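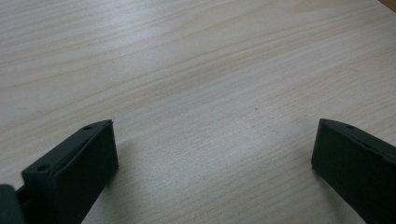
# Listley Food TV Notes

Notes on food and travel television, kept as one table with a row per episode. The current release covers 9 series and 97 episodes. It was last rebuilt in February.

## What each row holds

- `series`, `season`, `episode`: as listed by the broadcaster
- `region`: where most of the episode takes place
- `dishes`: dish names, separated by semicolons
- `host_cooks`: yes, no or partly
- `language_spoken`: languages heard on screen, leaving out voice-over
- `notes`: free text, 200 characters at most

Dish names keep the spelling used in the captions. If the captions and the host disagree, the captions win and the other spelling goes in `notes`.

## How it was made

Every episode was watched once at normal speed and once with subtitles on. A dish counts if someone on screen cooks it, eats it or orders it. Food in market shots doesn't count unless the host names it.

`host_cooks` gave the most trouble. Stirring a pot for the camera is marked "partly". So is grating cheese over somebody else's pasta.

## Known gaps

The Palacios series is missing its second season. The Parnard specials are in, but 53 rows across the whole table have an empty `language_spoken` field - mostly dubbed episodes where the original sound is hard to hear.

Regions are broad. An episode that crosses a border gets the region where it spends the most time.

## Files

`episodes.csv` is the main table. `dishes.csv` has one dish per line and is built from the main table, so please don't edit it by hand. Files are UTF-8 with commas.

The old Skiston import script is still in `tools/`. It works only on tables from before the `region` column was added.

## Reuse

Use it for anything you like. A link back is welcome.

Comments

**panandlid:** Are the holiday episodes counted as part of a season?

**Listley:** They get season 0.

**semolina_k:** The soup in the second Parnard special is listed twice, once with an accent and once without.

**Listley:** Thanks, will fix in the next build.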